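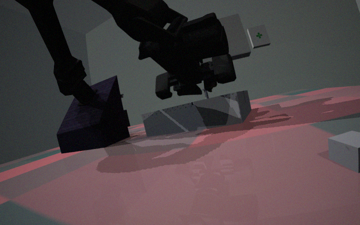
Abb. 4: Schwarzer Greifer über einer glänzenden Fläche in Rosa, Rot und Türkis

4 Owino für die erste Meditation einrichten

Dieser Abschnitt gilt für den Meditationsbegleiter Owino ab Softwarestand 2. Ältere Geräte müssen vorher aktualisiert werden (siehe Abschnitt 9). Stand dieser Anleitung: 2025-11-23.

4.1 Aufstellen

1. Stellen Sie das Gerät auf eine feste, ebene Unterlage in Höhe Ihrer Sitzfläche oder etwas darüber. Auf einem Altar oder Regalbrett muss hinter dem Gerät eine Handbreit frei bleiben.
2. Richten Sie die Lautsprecherseite auf Ihren Sitzplatz aus. Der Abstand darf höchstens 2 m betragen.
3. Stecken Sie das mitgelieferte Netzteil ein. Die Anzeige leuchtet zuerst weiß, dann blau.
4. Warten Sie, bis ein einzelner Gongton zu hören ist. Das Gerät ist jetzt betriebsbereit.

Hinweis: Bleibt die Anzeige weiß, halten Sie die Taste auf der Rückseite gedrückt, bis sie erlischt, und beginnen Sie wieder bei Schritt 3.

VORSICHT: Kerzen, Räucherwerk und Duftlampen nicht auf oder unmittelbar neben das Gerät stellen. Asche und Öl verstopfen die Öffnungen des Lautsprechers. Solche Schäden sind von der Garantie ausgenommen.

4.2 Sprache und Stimme wählen

Die geführten Meditationen liegen auf Deutsch und Englisch vor. Die deutschen Texte spricht Gitau Kinyua, die englischen Freya Pilkington. Insgesamt sind 56 Meditationen auf dem Gerät gespeichert. Eine Internetverbindung ist dafür nicht nötig.

1. Drehen Sie den Ring nach rechts, bis die Ansage »Sprache« ertönt.
2. Drücken Sie den Ring einmal.
3. Wählen Sie durch Drehen die Sprache aus und bestätigen Sie mit einem weiteren Druck.
4. Möchten Sie ganz ohne Stimme meditieren, wählen Sie »Stille«. Anfang und Ende der Sitzung werden dann nur durch den Gong angezeigt.

Die Lautstärke von Stimme und Gong wird getrennt eingestellt. Stellen Sie zuerst die Stimme ein. Der Gong klingt in kleinen Räumen deutlich kräftiger als in der Hörprobe, beginnen Sie deshalb mit einer niedrigen Stufe.

4.3 Ablauf einer Sitzung festlegen

Eine Sitzung besteht aus Ankommen, Hauptteil und Nachklang. Ab Werk ist das Programm »Gollgate« eingestellt, eine Reise durch das innere Tor mit längerem Nachklang. Für den Einstieg eignet sich auch »Dillen«, eine einfache Atembetrachtung ohne Bilder und Musik.

1. Halten Sie den Ring gedrückt, bis »Programm« angesagt wird.
2. Wählen Sie ein Programm aus und bestätigen Sie.
3. Legen Sie die Dauer des Hauptteils fest. Die Teile Ankommen und Nachklang passen sich automatisch an.
4. Schalten Sie bei Bedarf den Zwischengong ein. Er lässt sich nur im Hauptteil verwenden.
5. Warten Sie auf die Bestätigung »Gespeichert«. Wird der Stecker vorher gezogen, gehen die Einstellungen verloren.

Hinweis: Während einer laufenden Sitzung ist der Ring gesperrt. Zum Abbrechen drücken Sie ihn zweimal kurz hintereinander. Der Gong ertönt dann einmal leise.

4.4 Sitzungstagebuch

Owino speichert zu jeder Sitzung das Programm und die Dauer. Im Speicher ist Platz für 400 Einträge, danach wird der jeweils älteste überschrieben. Gesprochene Notizen werden nicht mitgezählt. Sie liegen in einem eigenen Bereich und müssen einzeln gelöscht werden.

Zum Ausschalten des Tagebuchs den Ring nach links drehen, bis »Tagebuch« angesagt wird, drücken und »Aus« wählen. Vorhandene Einträge bleiben erhalten.

VORSICHT: Geführte Meditationen nicht beim Autofahren oder beim Bedienen von Maschinen hören. Das Gerät ersetzt keine ärztliche oder psychotherapeutische Behandlung. Treten während einer Sitzung Angst, Schwindel oder starke Unruhe auf, öffnen Sie die Augen und brechen Sie die Sitzung ab.

Ersatznetzteile sind bei Anenov unter der Bestellnummer 500 erhältlich. Weiter mit Abschnitt 5, Gemeinsam meditieren mit zwei Geräten.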